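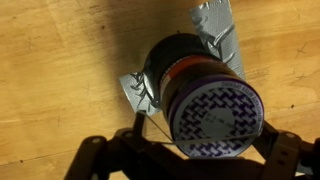
Figure 1. Cylinder on its side with tape attached, viewed from the wrist camera.

2. Slipped grips and dropped parts

Read this section before you restart an arm that has dropped a part or stopped with a grip fault. It covers the Rusora gripper as set up in the Urnham cell. For arm faults that have nothing to do with the gripper, use the Lacson controller handbook.

CAUTION: A gripper that has lost its part can still close. Keep your fingers out from between the gripper fingers until the arm is in safe stop and the air or drive supply is isolated.

2.1 What the fault looks like

The controller shows GRIP LOST and the arm holds position. The part may be on the table, on the floor, or still hanging between the fingers with very little force on it. Treat all of these the same way. A part that looks well held after a GRIP LOST message may come free as soon as the wrist turns.

If the controller shows GRIP LOST but the part is standing where it should be, the fault may be a bad width reading. Go through the steps anyway.

2.2 Making the arm safe

1. Press the stop button on the pendant. Do not use the pause function.
2. Wait 30 seconds.
3. If a part is still in the gripper, put a padded tray under it before you go any further.
4. Turn the gripper supply off at the isolator and fit your lock.
5. Take the part out by hand. If it won't come out, leave it and call the cell supervisor.
6. Write the fault in the cell log with the time, the part number and the grip width shown on the screen.

Note: Do not clear the message until step 6 is done. Clearing it wipes the grip width, and we have had several faults we could not trace for that reason.

2.3 Checking the part

Parts with tape on them cause a good share of slipped grips. Duct tape wrinkles, and a crease under one finger is enough to tilt a round part. A loose end can also catch on a linkage as the fingers close.

1. Look over the full length of the part for tape, labels and residue.
2. If there is tape where the fingers close, peel it off and wipe the surface with a dry cloth.
3. Measure the width at the grip point. The fingers are set for parts up to 63 mm.
4. Glossy parts get a second wipe. Fingerprints matter on these.

2.4 Checking the cable 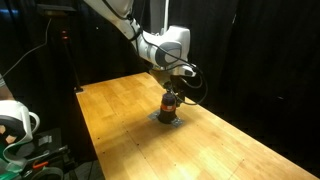
Cable drag was behind the July fault at Sendasbridge, where the gripper let go of a part each time the wrist turned past the same angle. The finger pads were replaced twice before Kirsty Dobson found the cable pulling on its connector. The connector broke contact for a moment and the controller read it as an open grip. Check the cable with the arm in its working position, reaching down, and not parked. The black cable should have enough slack to loop past the outside of the wrist and come down to the gripper in a wide arc, as in the photo. A tight bend at either end is a fail. So is an arc so long that it can sweep the table or hook a part – shorten it at the upper clip.

1. With the supply still isolated, press the connector home and turn the locking ring until it stops.
2. Run your hand along the cable and feel for flat spots or cuts.
3. Restore the supply, stand clear and jog the wrist slowly through its full turn in both directions. Stop if the cable goes tight.
4. Replace the cable if you find damage. Tape repairs are not allowed.

2.5 Test lift

1. Stand a known good cylinder upright on the metal plate. The base should sit flat, near the centre of the plate.
2. Bring the gripper down over the narrower top section and close it at slow speed.
3. Check that the cylinder stays upright as the fingers close. If it leans, open the gripper and go back to 2.3.
4. Lift it just clear of the plate and hold for 30 seconds.
5. Lower it, open the gripper and raise the arm.
6. Repeat with the wrist turned to the other end of its range.

CAUTION: Stay outside the marked floor line during the test lift. Do not reach in to steady a part that starts to slide. Let it fall.

If the test lift passes, clear the message and run at reduced speed for the first tray. If it fails, tag the gripper out and leave the lock on.

2.6 Service interval

Inspect the finger pads every 1,000 cycles and after every GRIP LOST message. Replacement pads are kept in the cell cabinet. Send completed fault sheets to Elsie Sedgwick.

Section revised May 11, 2025. Replaces the loose sheet on the cabinet door.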